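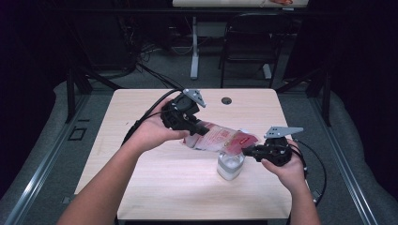
A gripper in each hand at the table.

How to Keep a Match Log for Your Soccer Team

I started logging our games at Torkcombe three seasons ago with a pencil and the back of a team sheet, and I wish I'd done it sooner! A log settles arguments, helps you plan practice, and makes even a dull goalless draw more fun to watch. You need a clipboard, a watch and one willing person on the sideline.

Step 1: Draw the pitch

Split a page into six zones, three down each side. Make a new page for each half and write an arrow for the direction you're attacking. (I forgot the arrow against Husavitz and had to throw out the whole first half.)

Step 2: Pick four things to record

Shots, corners, fouls and lost balls are plenty to begin with. Use one letter for each, then the shirt number, then the minute. So S9 65 is a shot by our number nine in the 65th minute. Put a ring around it if it was on target.
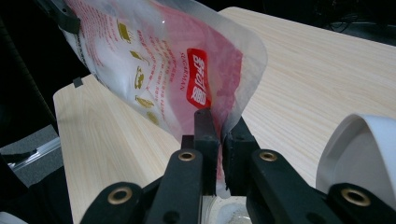 Snack bag with a red label, held in the gripper.

Step 3: Write first, watch the replay in your head later

Get the letter down right away and fix the number at the next throw-in. Thandeka Mkhize kept the log for our July tournament and left blanks wherever she wasn't sure -- a blank is much better than a guess. 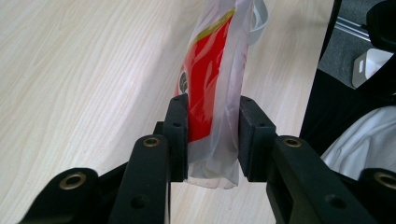
Step 4: Copy it out the same evening

Type each mark into a spreadsheet, one row per event, with columns for minute, letter, player and zone. We had 486 rows by the end of our first season, and I loved every one of them. Sort by zone and you'll spot things fast. Ours showed that we lost the ball on the left far more often in the last 20 minutes, so we changed when we brought on fresh legs.

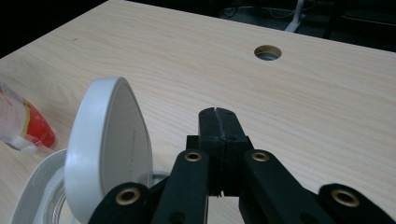

Step 5: Share one thing with the players

Choose a single finding and show it before warm-up. Keep the full sheet for the coaches, and go easy on names when the news is bad. Our keeper now asks for her page before she's got her boots off!

If two of you are logging, take one team each and compare the clock before kickoff.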